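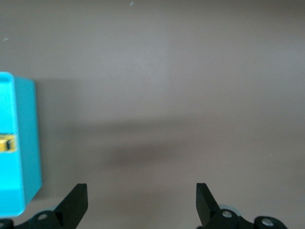
Aug 11, 2022

I finished the first full set for the blue box this week. It is 100 demonstrations of one job: come in from above, close on the box, lift it and put it down on the other side of the table. I drive the arm by hand with the small leader arm and the computer records the joint positions and the wrist camera together. Each run goes for a few seconds. Getting set up for the next one takes longer than the run does.

I threw out the set I made before this one. It had 80 runs in it and I was pleased with them at the time, but when I looked back through the video I had put the box in nearly the same spot in all of them, straight in front of the fingers. The arm learned that spot. If I moved the box a hand's width to the left it went to the old place, closed on air and then carried the air across the table very carefully.

So the new set has a lot of starts where the box is off to one side and only partly in the camera's view. Those are awkward to drive. You have to swing the wrist over until the box sits between the fingers, and it is tempting to do that by looking at the table with your own eyes. I try to watch only the screen. If I use something the camera can't see, the recording has a movement in it with no cause the model could learn from. I did a few of the early ones the lazy way and have taken them out.

Shadows are the other thing. My desk lamp throws the shadow of the arm across the table, and it moves as the arm moves. In the old set the lamp never shifted, so the shadow was always a good hint about where the arm was. I now move the lamp every ten runs and do some with it off and the blind up. I don't know yet how much that helps. The loss curve looks about the same as before, but I have stopped believing the loss curve tells me much about whether the box gets picked up.

The arm is the Brukitz kit I put together last December. It has been fine apart from the wrist cable, which I have re-routed twice, and a finger screw that works its way loose. I check the screws before every session now. A loose finger changes where the tips meet, and then the first half of a session doesn't match the second half.

For recording I use the Asden logger. It writes one folder per run and lets you mark a run as bad with a key press, and I use that key a lot. My rule is that a run gets marked bad if I bump the box by accident, pause to think for too long, or let go before the box is down. I keep the ones where I miss slightly and correct, because the arm is going to miss as well and it needs to have seen the way back.

Training goes overnight on the old desktop in the spare room. I save a copy every 2000 steps and try the last few in the morning before work. The best one so far managed the centre of the table without trouble and got worse toward the edges, especially the left, where the arm is close to its limit and my own driving was jerky. I plan to record another 70 runs on that side only, slower, and train again with both sets together.

After that I want to add a second object. I have a small tin in mind, but it is shiny and may be a bad choice for a first try. A plain wooden block would be the sensible option - I have plenty of offcuts in the garage.

Recent posts
Re-routing the wrist cable, again
Brukitz arm: notes after the first build
Moving the Asden logger to a bigger drive
A shelf for the garage in Galtinwood pine
Fixing the Tichý desk lamp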